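Handheld gripper collection: pad wear limits and object rules
Forum > Data collection > Working practice
14/08/2018

zarkavari_ops wrote:
We are rewriting our site rules for hand-held gripper work and I would like comments before they are fixed. Current draft:
1. Foam pads are inspected at the start of each shift and changed as a pair.
2. No more than 70 episodes on one object set before the layout is changed.
3. Flat objects must overlap in at least half of the layouts.
4. Any episode where a pad leaves the camera view is rejected.
Rule 3 is the one people complain about.

Holberg46 wrote:
Rule 1 is fine. Rule 4 is too strict. On a low approach to a flat object one pad can drop out of view for a moment and the episode is still usable. We flag those and let the reviewer decide.

nngata wrote:
Disagree with Holberg46. A flag is only useful if reviewers apply it the same way. We had five reviewers in June and no two of them agreed on what "a moment" meant. Set a limit in frames or reject the lot.

Holberg46 wrote:
Then set a limit in frames. That is a different rule from the one in the draft.

draltov_bench wrote:
On rule 3: what counts as overlap? Edges touching, or one object bearing on another? Our operators read it both ways, and in one batch of 1,237 episodes about 46 had to be relabelled for that alone. I would write "one object rests on another" and leave edge contact out.

zarkavari_ops wrote:
Agreed, will change the wording. Do books need their own clause? Thin covers are where we get most of our failed grasps.

nngata wrote:
Yes. Ours says: at least one book resting on another, covers with busy artwork preferred, pads visible at the start of the approach. Picture books suit it well.
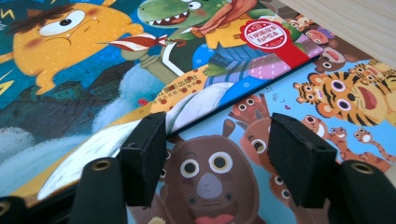

Two picture books overlapping, both foam pads in view.

The printed pattern runs right up to the lower edge of the top book in places, so the operator has to look for the shadow line and not the colour change. A set of plain covers would not test that.

mateos_k wrote:
I would not put "busy artwork" in a standard. It can't be checked. List the approved objects by stock number and be done with it.

nngata wrote:
A fixed list goes out of date the first time a book is damaged. We keep a list and a description, and the description wins if they conflict.

mateos_k wrote:
Then your audit depends on who reads the description. Same problem you had with the flags.

nngata wrote:
Fair point. I will ask for the clause to be split.
– Noeline Ngata

zarkavari_ops wrote:
Revised draft so far: rule 3 reworded, rule 4 to carry a frame limit, books in a separate annex. Still open: the value of the limit, and whether the annex uses a list or a description. Holberg46, can you post the figure your reviewers work to?

Holberg46 wrote:
Will do once I have checked it against the current sheet.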